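The Chair at Werivance

Posted 20/08/2023

My aunt had a repair shop on the lower street in Werivance, and when she could not climb the step anymore she gave me the key and the debts. The sign above the door still said Ó Dubhghaill, which was the name of the man before her. We never changed it. Customers called me by that name and I answered.

In April the people from Ploko wrote to me. They were making a machine with arms that should do the small work in shops like mine. They had tried it in clean rooms with new things, and now they wanted to see it with someone who knew old things. They would pay me 300 for each day and I could say anything I liked about it, good or bad. I read the letter to my aunt on the telephone.

"Can it sweep?" she asked.

I said the letter did not speak of sweeping.

"Then what is it for?"

I went anyway, because the roof needed money. The workshop of Ploko was on the other side of the river, above a bakery, and all day it smelled of bread. There were shelves full of parts and cables, and a young woman who worked the computer. She was polite to me in the way one is polite to a dentist. On the first morning she asked me what the hardest thing in my work was. I said that it was to know when a screw has had enough. She wrote this down and then looked for a long time at what she had written.

The program that moved the arms was called Allow. I asked her why, and she said that every time it wanted to do something new, it put a question on the screen, and a person had to press a button with this word. In the beginning one pressed the button for everything. Allow grasp. Allow lift. Allow turn. After 2 days I was hearing the word in my sleep.

The work was to put a hinge on a box. I could do it with my eyes closed in the time one needs to drink half a coffee. The arm needed 40 minutes, and for most of this time it did nothing that I could see. It was thinking, the young woman said. It came down over the tool, stopped, went up again, turned a little, and came down.

I found that I was leaning to one side, as one does when a child carries a full glass across the room.
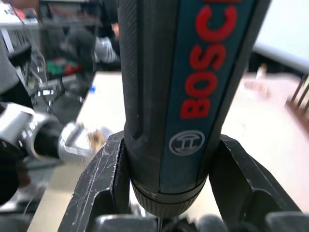
The screwdriver in the fingers of Allow.

I must be fair. It held the tool better than my first apprentice did. The fingers were black and full of scratches, and I liked them for that, as I do not trust a hand which has no marks. But it held the tool near the collar, very low, where I would never put my own hand, and I told the young woman so.

"Does it matter?" she asked.

"For me it matters. For him I don't know."

She smiled because I had said him. I felt my ears become warm, and I went to buy bread.

The first screw went in crooked. The second one also. With the third, the bit jumped out of the head and made a long white line in the wood, and the arm continued to turn in the air with great patience, like my uncle when he told a story and the listeners had already left the table. The young woman stopped it. She said a word in her own language, and I understood it very well.

"You see," I said, "it did not hear that the screw was gone."

"It has no microphone there."

"I don't mean with ears."

I tried to explain. There is a small change in the wrist, just before the screw sits. My aunt taught me this when I was twelve. She put her hand over mine and said now, now, and I felt nothing, and she said now again, and for a whole winter I felt nothing. Then one day I stopped turning before she said it. She took her hand away and went to make soup, and after that she never stood behind me again.

The young woman did not write this down. She asked if I would put my hand on the arm, above the fingers, and say when. So I stood there in my good shirt with my palm on the cold cover, and the arm came down, and stopped, and came down, and began to turn.

"Now," I said, and she pressed the key.

We did it until the bakery closed. Sometimes I was too early and sometimes she was. In the evening one hinge was on the box with 3 screws, and it opened and closed, with a noise. She was so happy that she called her mother. I took out the screws and put them in again by myself after she had left the room. I am not proud of it. The noise was gone, but the white line stayed in the wood.

At home my aunt wanted to know everything. I told her that it could not yet do the work of a bad apprentice on a bad day, and that it had not once complained about the coffee. I told her about my hand on the cover. She was quiet for so long that I thought the line was broken.

"How long did you need?" she asked.

"A winter. You know it."

"It was two winters," said my aunt. "I did not want to discourage you."

The next morning I took the early bridge. In my bag I had the old chair from her kitchen, in pieces, with all its screws in a jam glass, and some of them were not straight.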